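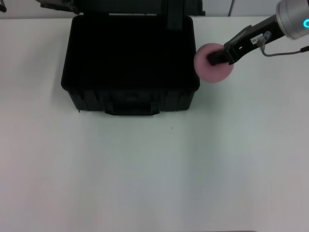 Hard case lid leans back over time and no longer closes flush - hinge or gasket?

Posted in Storage and Cases

clekton_bench
I have a large black hard-shell case, rectangular with rounded corners, that lives open on a white worktable for most of the working day. It was bought secondhand through a local reseller, Smits, without foam and without paperwork. I keep measuring tools in it and pack it again at the end of each shift.

For the first few months the lid closed with one hand. Now I have to press down on the front wall side to get the latch to catch, and once it is shut there is a gap on the right that I can slide a business card into. The left side seals normally. The gap measures 3 mm at the widest point.

What I have checked so far:

The rim is clean. I wiped it with a damp cloth and went over it with a fingertip and found no chips or burrs.

The latch is not bent as far as I can tell. It catches fully when the lid is pressed down.

The case is not overpacked. The gap is the same with the case empty.

The lid stays upright when open and does not fall shut, but it does lean a little farther back than it used to. I have no original photo to compare it with, so this is from memory.

I would like to know whether this is a worn hinge, a tired gasket or a warped shell, and in which order to rule them out. Replacing the whole case is possible but I would prefer not to, as the shelf under the bench was built to its outside dimensions. The case travels by van perhaps twice a season and is never checked as luggage.

jivau_fieldkit
Probably the gasket. They all go eventually. Pull it out, turn it around and put it back in. Mine did the same thing and I just put a strap around it. Works fine, has been on there for years.

If you don't need it waterproof I would leave it alone.

pretance_repairs
A gap on one side only, with the case empty, points to the hinge side before the gasket. A gasket that has aged tends to flatten along its whole length. It can fail in one spot, but then you would normally see the spot: a shiny patch, a tear, or a place where the cord has crept out of its groove. Check in the following order, as each step is quicker than the next.

Step one, the table. Make sure the case is sitting flat. A shell this size will rack slightly if one corner is on a cable or the edge of a mat, and a small twist at the base shows up as a larger one at the lid. Move it to a bare part of the table and close it again. If the gap changes, stop here.

Step two, the hinge pin. Open the lid halfway and hold it by the two front corners. Try to shift it left and right. A small amount of play is normal. If the right corner moves and the left does not, the pin has walked out or the knuckle on that side is worn. Look along the back of the case with a flashlight. A pin that has walked out will protrude at one end and can usually be tapped back with a nylon hammer. Support the shell from the other side while you do this. Do not use a steel hammer, and do not heat the pin.

Step three, the gasket. Lift it out with a blunt plastic tool, starting at the joint. Wipe the groove. Compare the height of the cord from the right side with the height from the left. If they match, refit it starting at the same place. Turning the cord around, as suggested above, can buy some time on a flattened gasket but will not correct a misaligned lid. Do not stretch it while pressing it in - a stretched cord shrinks back and opens a gap at the joint.

Step four, the shell. Lay a straightedge across the rim from front to back, then side to side, then corner to corner. Do the same on the underside of the lid. If the rim is true and the lid is not, the lid has taken a set. That can happen when a case is stored open with its lid leaning on a wall or shelf, particularly in a warm room. It is slow and mostly not reversible. Clamping it shut for a week sometimes recovers part of it.

On the lean: many cases of this type have a strap, stay or molded stop that limits how far the lid goes back. If yours has stretched or come loose at one end, the hinge carries the load each time the lid is opened. Check both ends of it before you buy anything. A new stay is cheap and a new hinge half may not be available separately for an unbranded shell.

I would not rely on a strap around the outside. It pulls hardest at the middle of the lid, and your gap is at the side.

clekton_bench
Step two. The pin was out by 7 mm on the right. Tapped it back in and the gap is closed to where the card no longer goes through. The latch still needs slightly more pressure than I remember, so I have ordered gasket cord and will do step three when it arrives.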